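Saturday, July 25, 2026
Hatsue Sugawara

Good practice for recording folding tasks – notes for session 8

Okay, so last time we got through the safety sheet, and a few of you asked me afterward what the rules are for the recording itself. There's the Niltier house standard, which you all have, and then there's how people really work with it, and I want to spend today on the second part. Bring the standard along anyway! I'll keep pointing at it.

Start with consent, even when it feels silly. If you're recording in somebody's home, every adult who lives there signs, including the one who is at work all day. Children's things are a gray area and I get asked about them constantly. My rule is stricter than the book: clothes are fine, a name tape or a school badge isn't, so turn those under or pick a different garment. Photos on the wall, mail on the desk, a calendar with appointments on it – all of that gets moved before you begin, and you ask the family to move it. You don't touch their mail.

Next, the room. Leave it the way people live in it. I know the temptation (I used to tidy for a quarter of an hour before every session, and my old supervisor at Griton finally told me to stop it). A policy trained on bare tables falls apart the first time it meets a pile of laundry and a stuffed animal. What you do want to fix is the light. Lamps on or lamps off, your choice, but don't change it in the middle of a run.

Now the tools. Two hand-held grippers, one per hand, and you check both before the first take. Open them all the way, close them all the way, look at the pads. A pad that has started to peel goes back in the case and you use the spare. Write down which spare. The Bellau group lost 138 takes in February to one loose pad, and they only found it so late since the log just said "tools OK". Please never write "tools OK".

On to the start position, where most of the arguments happen. The standard says the garment should be "flat and fully visible", and people read that in all kinds of ways. I read it like this: both sleeves out to the sides, hem toward you, no part tucked under. Small wrinkles stay. If you smooth out every single crease, you've made a shirt that doesn't exist in anybody's house.

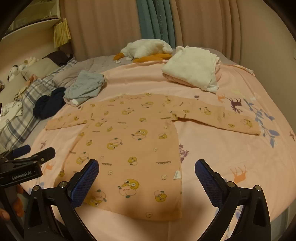

Prints are another thing people worry about more than they should. Busy cloth on busy cloth is allowed and I'd like to see more of it, to be frank. Our first batch was nearly all plain T-shirts on plain covers, and James and I had to go back and ask for patterned ones. Just note it in the log under "background" so whoever labels the edges knows what they're in for.

Limits per session: 40 takes at the most, with a break after 30 minutes whether you feel tired or not. Your wrists will go before your patience does, and tired hands start making little jerky corrections that get into the data. If you drop the garment, keep recording and pick it up again. If you drop a gripper, stop, check it, start a new take.

Failed folds stay in. Mark them "failed", say why in a few words, and move on. Deleting them is the one thing I'll really get cross about.

For next week, read section 8 of the standard and bring one of your own logs, a messy one if you have it. We'll swap and see if we can work out what happened from the notes alone.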